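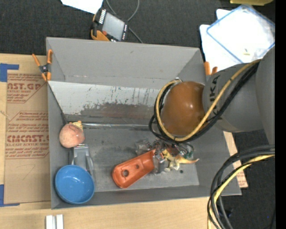 Section 4: Setting up your Pivby home wormery

Welcome to the part of the guide where things start to get a little bit muddy! By now you will have unpacked your Pivby, checked the parts against the sheet in the lid and (we hope) found a nice sheltered spot for it. Most people have theirs up and running before the kettle has had time to go cold, but please don't feel you have to hurry. The worms travel well and will be quite happy in their pouch until the evening, as long as you keep them out of the sun.

Before you begin

You will need the base with its tap, both feeding trays, the lid, the coir block, the pouch of worms, a bucket, an old newspaper and some water that has been standing for a while. Rainwater from a butt is lovely if you have it.

4.1 Fitting the tap

1. Take the two rubber washers off the tap and put one back on, right up against the collar.
2. Push the threaded end through the hole at the bottom of the base, from the outside in.
3. Slip the second washer on from the inside, followed by the plastic nut, and turn it by hand until it feels snug.
4. Close the tap, pour in a jugful of water and leave it to stand on a sheet of newspaper while you get on with the bedding.

Caution: Please don't use a spanner or pliers on the nut. It cracks very easily when it is forced, and a cracked nut will drip on your patio for years.

If you find a damp patch on the newspaper, empty the base, loosen the nut and check that neither washer has folded over on itself. Spare washers can be ordered from our Illimthorpe shop under part number 2507.

4.2 Making the bedding

5. Put the coir block in the bucket and pour the water over it slowly. It swells up a good deal more than you might expect, so do use a proper bucket and save the washing-up bowl for the washing-up.
6. Break it up with your fingers once it has softened, then squeeze a handful. A drop or two of water between the fingers is just right. If it runs down your wrist, mix in some torn newspaper and try again.
7. Empty the water out of the base, set the first tray on top and line it with a single sheet of newspaper.
8. Tip in the bedding and spread it loosely, without pressing it down.

4.3 Introducing the worms

9. Open the pouch and turn everything out gently on to the middle of the bedding, packing material and all.
10. Leave the lid off for a few minutes in daylight and the worms will make their own way down.
11. Lay a damp sheet of newspaper over the top and put the lid on.

Note: A few worms may climb the sides or gather under the lid during the first nights. Jianhua Bai, who looks after our customer letters, hears about this more than anything else, and the advice is always to pop them back in, leave a porch light on if you can and give them a week to settle.

4.4 The first feed

Wait until the worms have gone down into the bedding, then give them a small handful of peelings, chopped fairly fine and tucked under the paper in one corner. Tea leaves, carrot tops and crushed eggshell are all good. Go easy on onion and citrus, and leave out meat, fish and dairy altogether.

Keep the second tray somewhere dry for now. You will want it when the first one is full to the ridge on the inside wall, and adding it is covered in Section 5, along with drawing off the liquid feed for your tomatoes.

If you bought the Haberkorn stand as well, fit it before you fill anything, as a full Pivby is a heavy thing to lift. The stand has its own leaflet, and the bolts are in the small bag taped to the back of it.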